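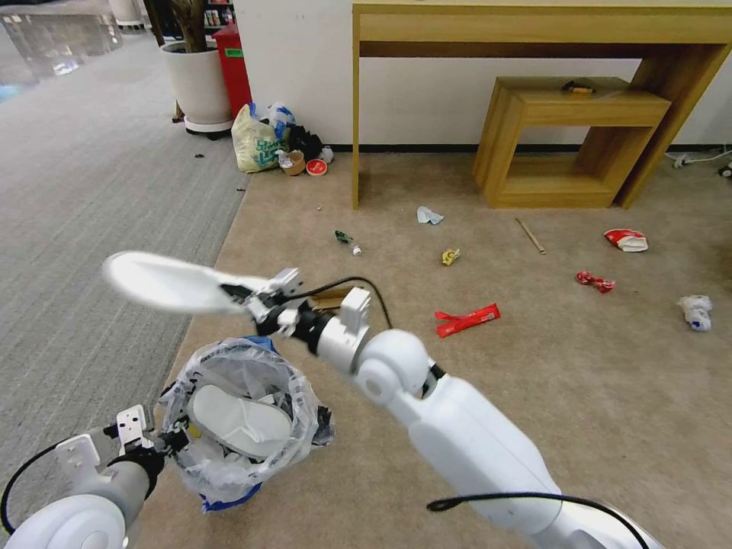

Our question was whether sorting litter by material before bagging it saves any work in a shared living room, as the Mäkelä housing leaflet claims. We had doubts from the start. The leaflet assumes that trash comes in neat types, and it mostly doesn't. On a beige carpet with a crumpled tissue, a couple of candy and snack wrappers, a thin wooden stick and a flat piece of cardboard spread over it, the only item that clearly belongs in a separate pile is the cardboard. A green wrapper with a tiny white bottle cap next to it already starts an argument. Do you bend down once or twice?

Method

Oskari Heinonen and Zuzanna Kaczorowski each cleared the same spread of litter in two ways: everything into one lined bin, or sorted on the floor first and bagged after. We ran 40 trials, half of each kind, in the common room at Drirach. Hilkka Ahonen kept the time. Small items were laid out again by hand between trials, so no two layouts matched exactly, and we don't think the leaflet's authors solved that problem either.

Results

The single bag took 25 seconds less on average. Sorting did leave fewer scraps behind, but the difference came almost entirely from bottle caps and sticks, which are easy to miss on carpet whatever you do. We would not build a rule on it.

The leaflet also says a scoop is quicker than fingers. Maybe on a hard floor. Flat cardboard slid away from ours, and soft wrappers folded under the edge - Oskari gave up and used his hands in several trials, which we marked and left out of the average.

Weak points

Two people is a small group, and both knew what we expected to find. Sirkka Nieminen read the draft and asked why we never tried a bigger bin. We should have. The bag kept sagging inward, and some of the lost time may belong to that.

Last updated: February 2023

Search this site Enter keywords Go

Contact | Copyright Drirach student projects | Back to top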